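I bought the Misetti hub at the Cartwright swap meet for two dollars, and the man selling it wouldn't take three. That should have worried me. It had four ports, a stubby cable and a little green light, and all I wanted was to plug a keyboard into my phone and write in bed like some kind of retired admiral.

First night, it worked great! I typed a grocery list. I typed a rude letter to my landlord and deleted it (mostly). Then I went to turn out the lamp, and the green light was still on, and the phone said *1 drive connected*.

There was no drive. I checked all the ports with my finger, like you'd check a dog's mouth. Nothing in there. But the phone was pretty sure of itself, so I tapped the folder, and inside was one text file called CLENDINE, 3000 bytes even. It was a grocery list. Somebody else's, though, with lard on it, and lamp oil, and "the good thread."

Well, I wrote back. What would you have done? I opened the file, went to the bottom and put in: *What do you need lamp oil for?* Saved it. Pulled the hub out, plugged it back in.

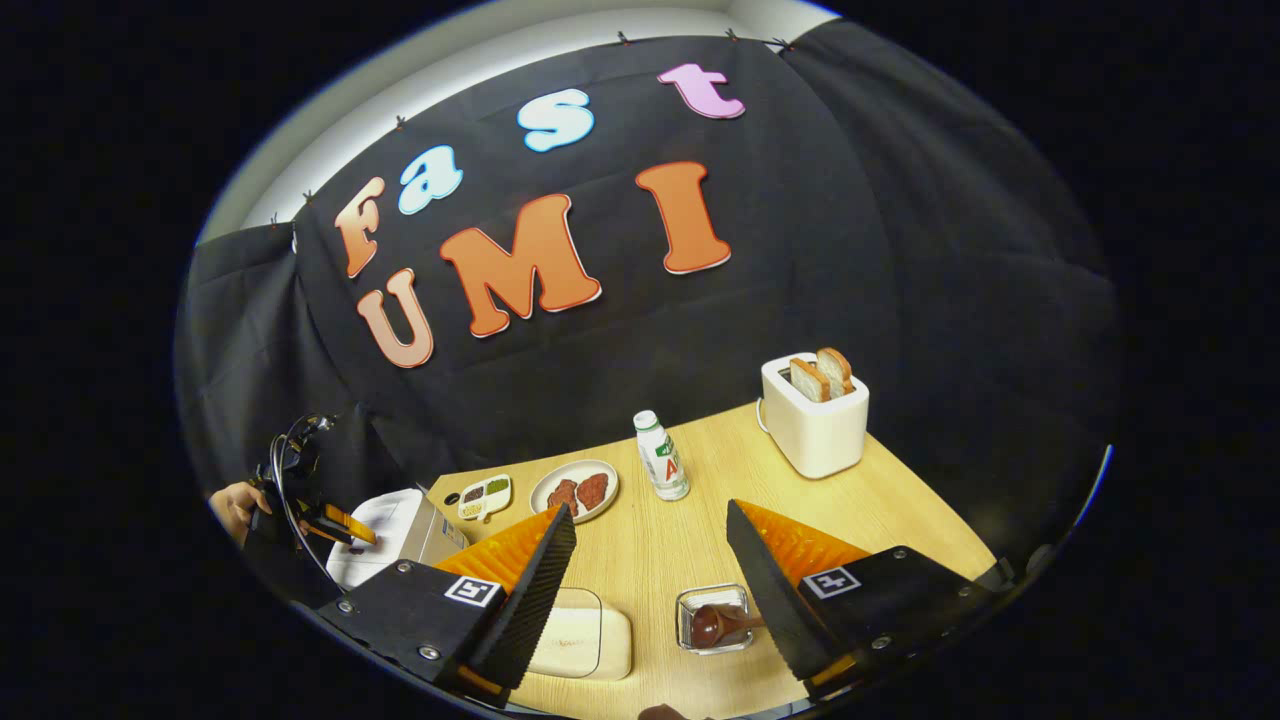
Can a hub show a drive when nothing is plugged into it?

Some of them have a bit of memory built in, or a card slot tucked under the label, and the phone will list that as a drive.

I got that off a help page at two in the morning, and I was so relieved I ate a whole sleeve of crackers. Then I peeled the label off. Smooth plastic underneath, no slot. I pried the case open with a butter knife and there was the board, and a chip, and the word Prelluline printed very small along one side, and I swear that was all the inside it had.

I snapped it shut and plugged it in again. The file had grown. Under my question it said: *For the lamp.* And under that: *Is your landlord the one with the boat?*

He is, by the way. He keeps it in my parking spot.

We've been at it since October. Clendine (I call her Clendine, she's never objected) doesn't care for my spelling and thinks I should eat more beets. She won't say where she is. I asked once what year it was over there and the file came back with the time instead, 1546, no colon, and my clock said the same thing, so that was no help at all.

The cable's started to go. You have to hold it at an angle now or the light blinks out, and I've got it propped on a paperback with a rubber band around the whole business. My sister says get a new hub, they're cheap. I did get one. It's in the drawer. It works fine with the keyboard and the folder's empty.

Last night I typed with one hand and held the plug with the other, and asked Clendine if she could see the light blinking on her end.

*I thought that was you,* she wrote, *trimming the wick.*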